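Unit 5: Writing Survey Questions
Handout, Plesgate Evening College

Reading for this unit: Foller, chapter on question wording. Bring your draft questions to class at 6:30 p.m.

The table top, two views

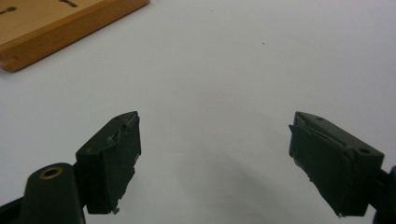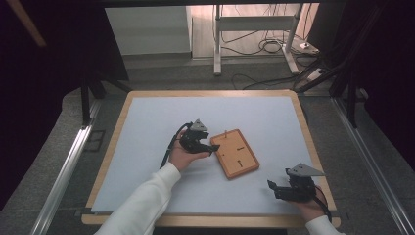 Grímur Kjærgaard disagrees with Foller on one point. He would let a question run to two sentences if the first one only sets the time period, as in "Think about the month of September. How often did you ride the bus?"

Double questions. "Is the bus cheap and on time?" asks two things. Split it.

Leading questions. "Do you agree that fares are too high?" pushes people toward yes.

The Skedville bus survey
Forms mailed: 857
Forms returned: 344
Question 5 was left blank more than any other. It asked for yearly income with no ranges given.

For next class: rewrite question 5 and write a cover note under 500 words.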